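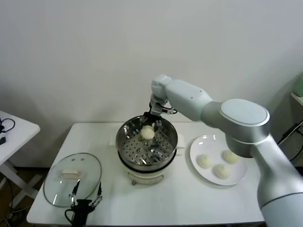

Steamed buns in a hot pot with a steel steamer tier: wet bottoms, wrinkly tops, please help!

Home Kitchen Garden Laundry Repairs Ask the Hall

Search Fluris Community Help Go

6 min read

Posted in Kitchen > Small Appliances

bunsonthebench
August 2, 2023

Hi all! First post on Fluris, and I'm so excited about this little appliance that I'd probably have written even if nothing was wrong with it.

I've got one of those electric hot pots with a stainless steel steamer tier that sits on top, with a glass lid over the lot. I bought it for soup and dumplings over winter and then discovered you can make plain round steamed buns in it, and now that's pretty much all I do. They sit on the white table against the wall, steamer in the middle, lid on the left and the plate of buns on the right, and I could do this all arvo. The kitchen smells like a bakery but softer, if that makes sense.

My trouble is that I can't get two batches in a row to come out the same. What I'm doing now:

Plain flour, instant yeast, a bit of sugar, a spoon of oil, and 154 mL of warm water. Knead until smooth. One rise in the bowl under a tea towel, then shape into balls, then straight into the steamer. Water in the bottom pot, switch to high, lid on, 17 minutes, lid off and have a look.

Sometimes they're gorgeous. Smooth all over and they spring back when you poke them. Other times the tops go wrinkly like an old balloon within a minute of me lifting the lid, and the bottoms are soggy with little dimples where they've sat over the holes in the tier. A couple have stuck so badly I left half the bun behind.

So:

- Do I put the buns in while the water is cold, or wait for it to boil?
- Do I need to line the tier, and with what? I've tried baking paper cut in a circle and it seemed to hold the puddle in.
- Is there a trick to reheating yesterday's buns? I'd love to do one at a time for breakfast without drying it to a rock.
- Can I crowd them a bit? I hate waiting for a second round when everyone's hovering.

I've read so many recipes now and half of them are for bamboo baskets. Bamboo seems to be a different beast. Anyone using metal?

Thanks heaps, and if you've got a favourite filling I want to hear that too. I'm only brave enough for plain at the moment.

tierandtea
Member, Galindo

Oh I love this question! I've been making buns in a metal tier for ages and you are really close. Your recipe sounds fine. I'd change the proofing, the lid and how you finish, and leave the dough alone for now so you can see what made the difference.

Proofing first. Going straight from shaping to steaming is most of your wildly different batches, I reckon. Shape them, pop each one on its own little square of baking paper, cover and let them sit again until they look a bit puffy and feel light when you pick up the square. On a warm day that might be 20 minutes and on a cold morning it can be double. Go by feel. If you press gently with a wet fingertip and the dent comes back slowly, they're ready. If it stays sunk they've gone too far, and those are the ones that wrinkle on you.

Cold water or boiling? Either can work, truly, but pick one and stick with it. I start mine in cold water on medium heat, and the buns get a gentle extra lift as everything warms up. If your second rise went long, wait for the boil so they set quickly. Start your timer when you see steady steam, whichever way you go. If your 17 minutes includes all the heating up, then a full pot and a half-full pot will give you two very different buns!

Lining. Little squares, one under each bun, well short of covering the holes. A full circle of baking paper blocks the steam and catches the drips, so you end up with a wading pool. If you want the full circle, fold it up and snip holes all over it. I've used cabbage leaves as well and they're beautiful, you get a faint sweetness on the bottom of the bun. Corn husks if you can get them. A light wipe of oil on the metal works in a pinch, though you'll still get the dimples. I've grown fond of the dimples.

The lid. Glass lids drip, and I'd bet that's where your blotchy tops come from. Bamboo soaks the moisture up and glass just collects it and lets it fall. Tie a clean tea towel over the lid so it sits flat across the underside, and knot the corners up on top around the knob so nothing dangles near the heat or the controls. Then when time's up, turn the heat off and LEAVE IT. Don't peek. Tilt the lid open a crack and leave it another four or five minutes. Lift it off away from you, and sideways, so whatever's on it lands on the bench and misses your buns.

Crowding, sorry, no. Leave 3 cm between them and the same to the wall of the tier. They swell more than you'd think, and where they touch they stay gummy. When I've got a hungry queue I make them smaller and knock a few minutes off. Tiny buns, everybody gets one early, happy household.

Have the plate ready beside the pot and move them over while they're warm. Don't stack them. If they have to wait, a dry tea towel over the top, never cling wrap.

For reheating just one, put it in the middle of the tier over water that's already simmering. A fridge-cold bun gets 4 minutes with the lid on, then straight out. From frozen I roughly double that and don't bother thawing. They come back so soft you'd swear they were new.

And filling! Start with red bean paste. It holds its shape, it's already cooked, and it doesn't leak. Roll the edges of your dough circle thinner than the middle so the pleats don't turn into a big doughy knot underneath. Once you're happy with that, try custard, chilled until firm.
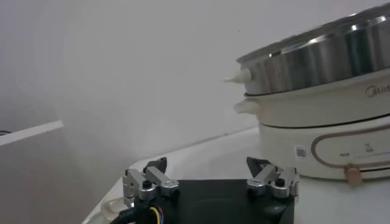 A few bits about looking after the tier

Adding these separately because I get carried away and the first part was long enough.

Mine has small plastic handles sticking out at the side like the one above, so they're easy to bump. Keep them turned where you can see them and use oven mitts for the whole tier, handles included. Steam comes up around everything when you lift it off.

Keep the water level well under the base of the steel section. If it's boiling hard enough to splash up through the holes you'll have soggy bottoms no matter what you line it with. I fill mine to less than half and turn it down once the steam is going well.

Check the water between batches and top up from a kettle. Adding cold stalls everything and the second lot never rises as nicely.

For the cloudy marks on the steel, white vinegar and warm water, ten minutes, rinse, dry with a soft cloth. If there's dough welded into the holes, soak it first and go at it with a soft brush. No steel wool, please! Take the tier off to wash it, and don't put the electric base under the tap. Wipe it out with a damp sponge once it's unplugged and cool.

Air it all out with the lid off before you put it away. I put mine in the cupboard shut once and it smelled like a pond.

lowsimmer

turn the heat down. high is too high for buns. mine stopped wrinkling when I went to medium and that was the whole fix

also cheap flour is fine, I use the Bimeck plain from the corner shop. less protein = softer bun. bread flour makes them chewy and a bit yellow

puddingcloth
Member since September

Agree with nearly everything tierandtea said, and I'd add one for the sticking: silicone mesh liners. You can trim them to fit a round tier and they go through the wash over and over. I have three on the go, so there's always a clean one. They let the steam through and the bun lifts right off with the bottom still on it.

On the dough, I'd try weighing your flour if you aren't already. You've been lovely and exact with the water and then never mentioned how much flour, and a heaped cup and a level cup make two different doughs. Mine should feel like an earlobe and not stick to a dry hand. Knead it again after the first rise to push all the bubbles out, really lean on it, because big bubbles under the skin turn into those craters on top. A smooth ball going in gives you a smooth bun coming out.

I disagree a little about the cabbage. Nice under pork buns, but I could taste it with the sweet ones and didn't enjoy it.

Have a go at a milk version too! Swap the water for warm milk, a splash more if it's stiff. The colour goes a lovely soft cream.

bunsonthebench

You are all legends. Did the second rise, little paper squares, tea towel round the lid, medium heat, and I sat on my hands for the five minutes at the end. No wrinkles! One had a bit of a flat side where I put it too close to the edge, so point taken about the crowding.

Red bean paste is on the shopping list. I'll start a new thread when I try the custard.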